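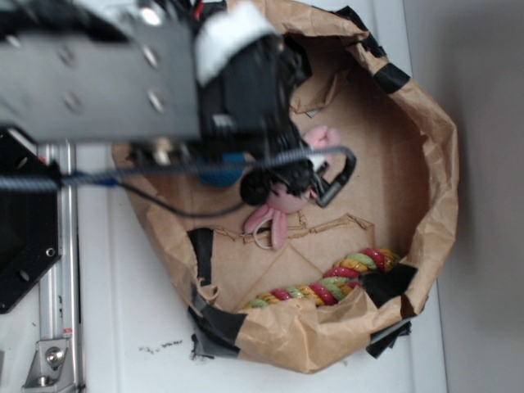
# The Pillai songbook tape is back, and you can hear it in September

Good news for anybody who grew up with the Pillai children's songs playing in the kitchen: the old recording is coming out again! I got the word from the folks at Jamora, the little label that bought up the leftover tapes a few years back, and I've been humming the one about the ferry ever since.

If you don't know it, Pillai was a family group that sang at picnics and school halls in Cullovell. They made one record, pressed 400 copies, and sold most of them off a card table by the boat landing. My grandmother bought hers there. She played it for me on a turntable with a lid that wouldn't stay up, so somebody had to hold it, and that somebody was usually me. I can still tell you where our copy skipped (second verse of the lullaby, right after the word "lantern").

The new version has all 29 songs from the original sessions. The record only had room for 14, so more than half of this is stuff I've never heard, and I thought I knew every note those people ever sang. There are three more ferry songs! There's also a counting song in two languages that apparently got left off because the singers kept laughing partway through. Jamora kept the laughing in, and I'm so glad.

I got to hear a few tracks early, and they sound cleaner than I'm used to, though you still get the squeaky chair and a dog somewhere in the back of the hall. The guitar is a lot louder than on my grandmother's copy. I haven't made up my mind about that. On the slow songs it's lovely, but on the clapping one it kind of stomps all over the kids' voices, and I found myself reaching for the volume knob.

The words are printed in a booklet that runs 33 pages, with the chords on top for those of us who only know four of them. My daughter is six and has already claimed the lullaby as hers. She sings "lantern" as "landing," and I'm not going to fix it.

There's a listening party too, at the Isum hall in Cullovell, in September. Doors open at 6:30 in the evening, the music starts at 7, and kids get in free. They'll play the whole thing straight through with a break for pie, and then anyone who wants to can get up and sing. I've been told there's a piano but that the low end is out of tune, so bring a guitar if you've got one. Parking is on the grass behind the hall, same as for the fall supper.

Jamora is making 2442 copies this time, a mix of records and CDs, and the hall will have a stack of both for sale. The label says you can order by mail as well, but the order form wasn't ready when I wrote this. I'll put the address up as soon as I have it.

One more thing: they're still trying to find out who sings the high part on "Two Geese Going Over." It isn't listed on the tape box, and the people I've asked all give me a different answer. If you were in the hall that winter, or your mom or your uncle was, drop me a note and I'll pass it along to the label before the booklet goes to the printer.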